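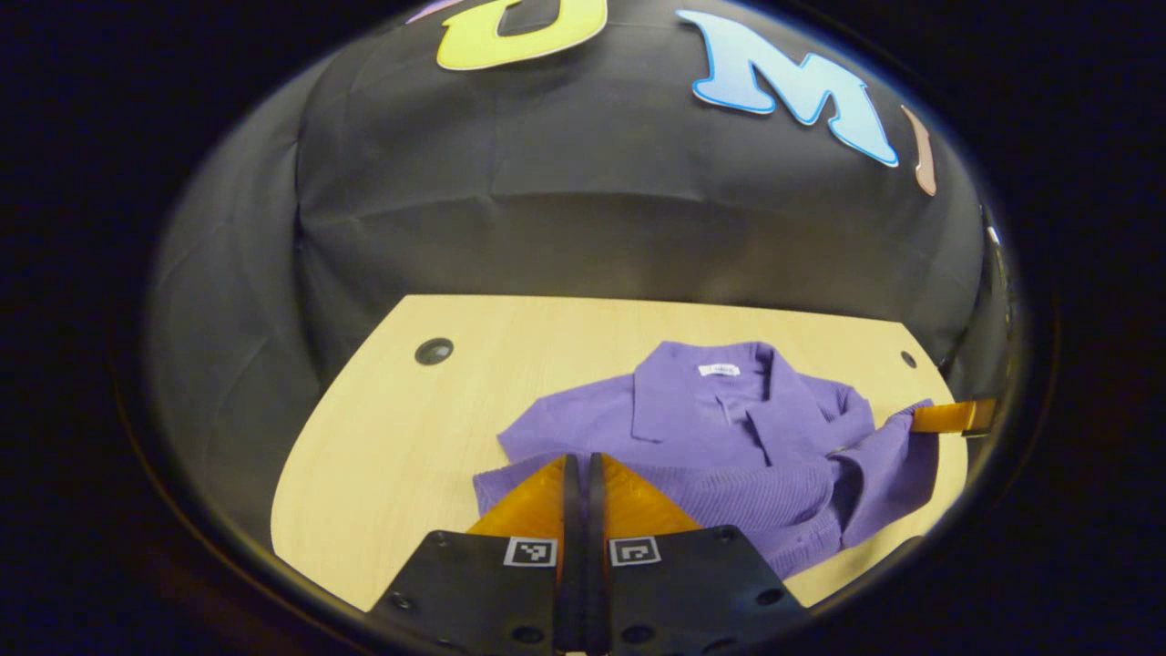
Step 4: Sand and oil the tabletop

By now your Trasetti table kit should be standing on its own legs. I like to do the finish last – your thumbprints from steps 1 to 3 get sanded off anyway!

1. Sand with the grain, using a medium paper. I spend about 20 minutes on the top and go easy on the rounded edge (it wears through fast).
2. Wipe off the dust with a barely damp rag and let the wood dry.
3. Rub in a thin coat of oil. Wait 30 minutes, then wipe off whatever is still sitting on the surface.
4. Leave it overnight and do a second coat.

Note: My first coat always looks blotchy – the second one evens it out.

Caution: Oily rags can catch fire by themselves. Spread them flat outdoors to dry and never toss them in the trash in a ball.

Related guides
Step 3: Fitting the legs
Fixing a wobble on the Brustard bench
Re-oiling in January

We use cookies to remember your settings. Accept | Manage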